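Section 4: Setting up a recurring purchase

This section covers scheduled purchases in the Prenari wallet, desktop version. It assumes that the wallet has been installed, the recovery phrase has been written down and a Veltby exchange account has been linked as described in Section 3.

Before you start

The funding balance at Veltby must cover the first purchase and its fee. The minimum order is 2 euros. Orders below this amount are rejected at the time they fall due, not when they are entered.

4.1 Creating the schedule

1. Open the Schedules tab and select New.
2. Choose the asset to buy and the currency to pay with.
3. Enter the amount per purchase. The worked figures in this section use 100 euros.
4. Set the interval (daily, weekly or monthly) and the time of day. Times are in UTC.
5. Enter a price ceiling if required. Purchases are skipped while the market price is above the ceiling.
6. Select Review, check the fee line and confirm with the wallet password.

Note: A skipped purchase is not carried over. The next attempt is made at the next interval.

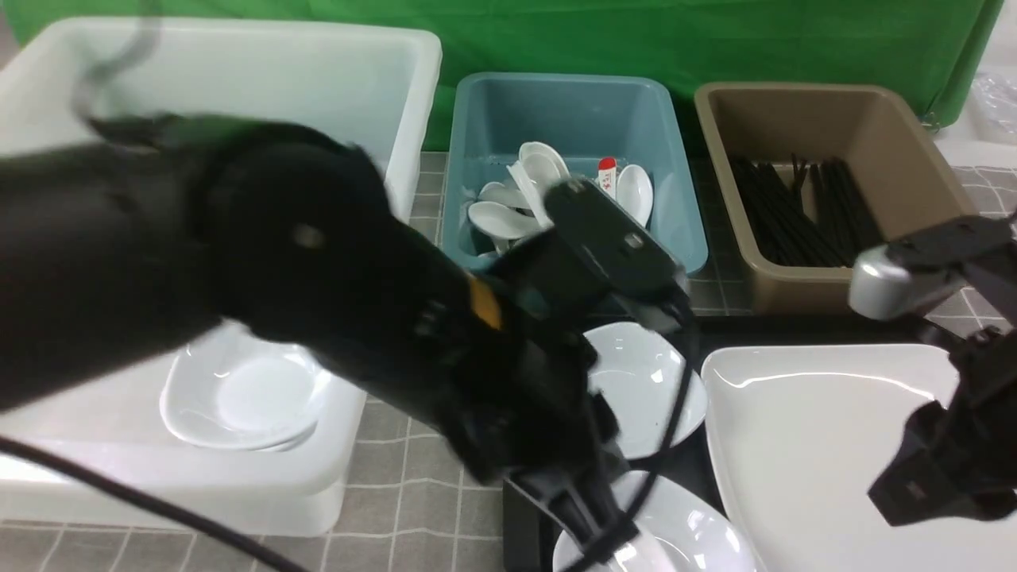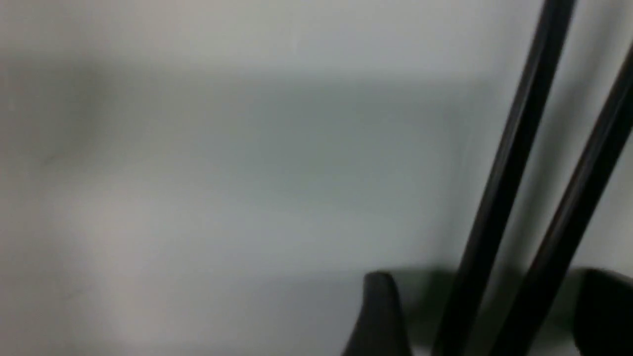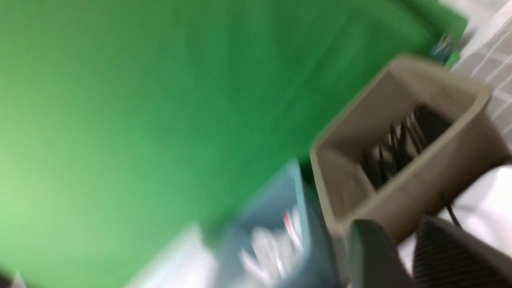
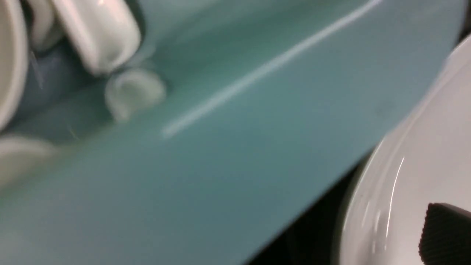

4.2 Labels and colours

Each schedule can be given a label of up to 152 characters and one colour. The label appears in the history list and in exported files; the colour appears only on screen. To set them, open the schedule, select Edit and then Appearance. Users who hold several assets may find it easier to pick shades that are well apart, such as the teal in the fourth picture against the beige of the open container in the third. Two close greys are hard to separate in the history list at small text sizes. Changing a colour has no effect on past or pending orders.

4.3 Withdrawing to your own address

Purchased coins stay in the Veltby account until they are withdrawn.

1. Select Receive in the wallet and copy a new address.
2. In the schedule, open Withdrawals and paste the address.
3. Compare the first and last six characters with those shown under Receive.
4. Set the threshold at which a withdrawal is made.

Caution: Transfers cannot be reversed once they have been confirmed by the network. Coins sent to a wrong address cannot be recovered by Prenari or by Veltby.

4.4 Error 422

Error 422 means that the exchange understood the order but would not accept it. Check the following:

- the amount is above the minimum
- the trading pair is still offered
- the access key has permission to trade

If the key has expired, create a new one in the Veltby account and enter it under Settings, Connections. Schedules paused by the error must be restarted by hand.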